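# The Long Shift at the Bin

The first thing Marwa Sqalli wants you to know about the robot is that it has had a good week. The first thing I want to know is what a good week looks like, and she has to think about it.

Sqalli runs data collection at Kubo, a project with a rented floor in Bunberg and enough money to last until January. The idea is one you have heard before if you follow this business. Let an arm grab at things all day, save every attempt, good or bad, and feed the pile to a learning system until it can pick up objects it has never met. The people who pay for this like to say "never met" a lot.

I spent a Tuesday there. By noon I had watched the arm go down into its bin more times than I cared to, and I had begun rooting for the toys.

Each attempt is saved with its video, the joint positions and a mark for whether the fingers closed on something. The target is 900 attempts a day. When I asked who checks the marks, Sqalli pointed to a desk where a student was eating soup in front of a spreadsheet. He goes through one in every 44. The rest are scored by a script that looks at how wide the fingers are at the end. A thin object can fool it. So can a floppy one.

"We know it's wrong sometimes," she said. "The bet is that it's wrong in a boring way."

That bet deserves more attention than it gets. Aarne Vuorinen, who spent 12 years on warehouse machines at Drarnholm before leaving to consult, thinks the whole field has fallen in love with volume. He has seen a picking model score beautifully on its home bin, then go to pieces when it was moved across the building to a bin with a shinier wall.

"They told me it had learned to grasp," he said over the phone. "It had learned that bin. You could have told me the same thing for a lot less money."

Sqalli doesn't wave this away. Her team swaps the objects every 2 hours, and a second station is planned in Illutdale, with different lights and a different bin. But planned is a soft word, and for now the examples come from one place. The toys change – the walls don't.

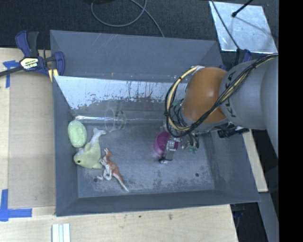
*The arm at work in the bin, with a plush sea animal and a toy dinosaur among the objects on the left.*

By late afternoon I asked for the number I had come for, the success rate on objects held out of training. Sqalli gave me one, then asked me not to print it until the Illutdale station is up, and I agreed, mostly because I don't think it means much yet. The held-out objects were tried in the same bin, under the same lights, by the same arm.

I asked Vuorinen what would change his mind. He wants the thing carried to a room its makers have never been in, with a box of junk chosen by somebody who doesn't like them. Sqalli laughed when I passed that on and said he was welcome to bring the box. Neither of them has set a date.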